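11 May 2019

Choir again, and I am hoarse in the way you get from whispering complaints through two hours of rehearsal. We are doing the long Requiem at Mapplebeck at the end of the month, and the altos are down to whoever still has a car. Pauline Wainwright has moved to the tenors for good. She says it suits her. It suits the altos too, though I kept that to myself until the parking lot.

Two Paulines in one choir was always going to end badly. Pauline Penrose got the other one's sheet music by mistake last week and sang a perfectly confident tenor line an octave up from page 12 until the end of the movement. Lionel stopped us, looked at the ceiling for a while, and asked if we could all try it as written. He has a way of saying "all" while facing one person.

I have page 17 in my head and can't get it out. It goes up a step at a time for what feels like a week and then drops you off a ledge on the word "light." Benedicta can do it without breathing. I asked her how and she said, "You breathe before." So that's that cleared up.

Break was tea and the bad cookies. Dorothy Nuttall wanted to talk about black folders versus navy folders, which we settled two years ago and will apparently be settling again. I own a navy folder. I have always owned a navy folder. From the back row of Mapplebeck church you could hold up a pizza box and no one would know.

Drove home the long way by Dendlow to avoid the hill and got stuck behind a tractor, so I sang page 17 at it with the windows up. Nailed it, naturally. The tractor did not turn around.

Supper was eggs. Tried on the concert black and it has shrunk in the closet, as it does every spring. I can get the zipper up if I don't plan on singing. Must ask Benedicta if you can breathe before a zipper.
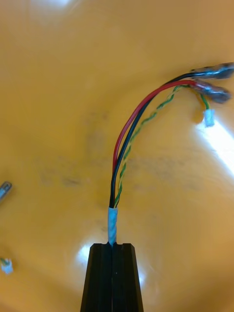

*Blue wrap around the wires, orange-yellow underneath.*

Bed soon. I still need to return Lionel's pencil, which I borrowed in about 2016, and write in all the breaths he gave us tonight before I forget which ones were real and which ones were him sighing. The bus for Mapplebeck leaves from Grandascombe this time instead of Tustden, so I'll have to get up early and be nice to people. Cough drops. Safety pins. Find the other black shoe.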